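"I fold less, but I look more"

May 2022
By Biljana Petek

Amra Gashi has worked with other people's laundry for most of her adult life. For the last years she is at Potelel, a company which rents furnished flats and also washes and folds clothes for the guests who ask for it. In January the company started to use robot arms for folding. I met her in the staff kitchen, where she made tea for both of us before I could ask the first question.

"When they told us, I was angry," she said. "I thought, now I will be watching a machine do my work, and later I will not be needed even for watching."

There are three people in her team, and all three still have their jobs. What changed is the order of the day. Before, she folded until lunch and wrote the lists after. Now the lists come first, and the robot, which the staff call Alis, works in the living room while Amra sits close by with the tablet.

I asked her what is difficult for it. She did not need to think.

"Thick things. A shirt is easy, it has little weight. With a hooded top you take one side and the other side goes where it wants. So it must hold in two places. I do the same with my hands, but I never noticed it before I had to explain it to the engineer." 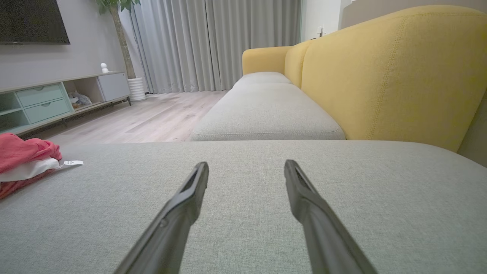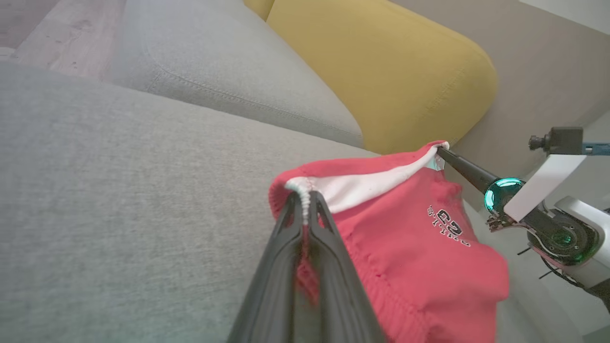
What the hands know

The engineer came from Georgiou, the firm that installed the arms, and he stayed with the team for the first weeks. Amra speaks of him kindly, although she says he asked the same thing many times. He wanted to know how she decides where to take hold of a piece. She told him she looks for the edge, and he asked how she finds the edge.

"I said, I just find it! Then I went home and folded my own towels slowly, to see what I do."

Her notes from that time are kept in a program called Nutine. The team has written 1,761 of them. Some are only two words long, for example "sleeve under". She is proud of them, but she would like to be paid for that part of the work separately, and she has said so to her manager. She has not had an answer yet.

Her shoulders hurt less than last year. On the other hand, the day feels longer to her. "When I folded, I talked with the others. Now each of us looks at a screen. I miss the talking more than I expected."

Would she go back to the old way? She turned her cup a few times.

"For the shoulders, no. For the company of the others, yes, maybe two days in the week. I asked for this also."

2 comments | 3 shares

Recent
Who trains the trainers? A visit to a night shift
Letters: your first day with a new machine
Why our canteen went back to paper menus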